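# The Graldale Ramp, Revision C

The ramp was specified for dogs of up to 40 kilograms. Parisa Rashti wrote the number on the first page of the requirements and underlined it, and for two revisions it held.

Revision A had a fixed slope and a strip of rubber matting. Revision B added side rails and a shallower angle. Both were sold through Prekico to owners whose dogs could no longer get onto a couch or into the back of a car, and both came back in small quantities with the same complaint: the dog went up and would not come down.

Revision C had a motor. The deck was a belt, and the belt moved at the pace of a slow walk in whichever direction the dog was facing. Four load cells under the deck reported weight and its distribution. If the weight shifted toward the front paws by more than a set margin, the belt slowed. If it shifted sideways, the belt stopped.

Anitha Kartha had written the control code. She tested it with sandbags first, then with a dog named Vidal.

Vidal was a basset hound belonging to Bhavana Kulkarni in purchasing. He weighed more than a basset hound should. The vet had written the word "obese" on his chart in March and Bhavana had asked for it to be changed to "heavy." The vet had declined.

On the first trial Vidal put both front paws on the belt. The belt started. He took his paws off. The belt stopped. He looked at the belt and put his paws on again.

"He's checking it," Bhavana said.

"He's triggering the start threshold," Anitha said. She wrote down the time.

He repeated this for most of the morning. The log listed 71 starts and no ascents.
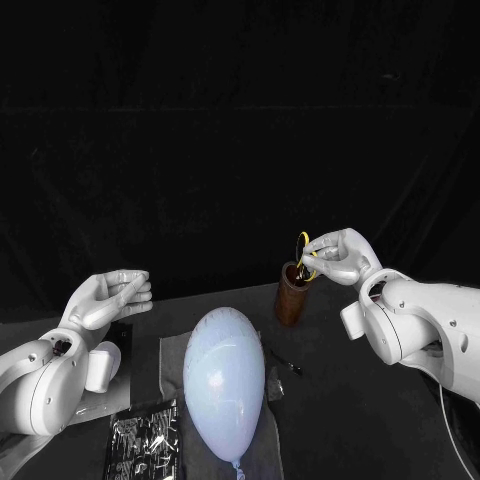 Parisa asked for the threshold to be raised so that the belt would ignore a dog with only its front half aboard. Anitha raised it. On the next trial Vidal placed his front paws on the deck, waited, and got no movement. He leaned harder. He then lay down across the foot of the ramp with his chin on the belt and went to sleep. The load cells recorded the weight of his head, which fell within the range Anitha had reserved for small cats.

"Does it do small cats?" Bhavana asked.

"It was going to."

The user tests were run by Wanpen Khamphan, who had come from hospital beds and did not own a pet. She kept a form with a column for behavior, and a separate column, unlabeled, that the others assumed was for errors. For Vidal she had written a single word in it on every line. Divya Hegde, who was copying the forms into the test report, could not find the word in any glossary.

"Dandumness," Divya read. "Is that a unit?"

"It's a property," Wanpen said. "We had it in patients too. You build a thing that lifts them and they work out how to make it bring the tray."

"How is it measured?"

"It's present or it isn't."

Divya entered it in the report as a binary variable.

By the end of the second week there were 2,924 belt starts in the log. Anitha plotted them by hour. There was a cluster before noon and a larger one late in the afternoon. She laid the chart next to the building schedule, then next to the cleaning schedule, and found no match with either. Finally she asked Bhavana when she ate.

Bhavana thought about it. "He gets a biscuit when he tries," she said.

"When he tries what?"

"The ramp. When he puts his feet on it. I didn't want him to feel bad."

Anitha asked what was in the biscuits. Bhavana brought the bag from her desk. Each biscuit was listed at 112 calories.

Parisa did the multiplication on the back of the requirements sheet, allowing for the starts that had gone unrewarded, and turned the sheet over again. She asked for the dog to be weighed. They stood him on the deck with the belt locked and his hindquarters supported by Wanpen, who counted down from three and let go.

The display read 40.6. A moment later it showed the overload code and the motor cut out, as designed.

"That's a pass," Anitha said. "That's the first time we've seen the cutout work with a live load."

Parisa initialed the line. Under corrective action she wrote that the limit should be reviewed for Revision D. She crossed that out and wrote that the biscuits should be reviewed, and passed the form to Bhavana for a signature.

Bhavana read it twice. Vidal stepped off the deck, walked around to the foot of the ramp, and put his front paws on the belt.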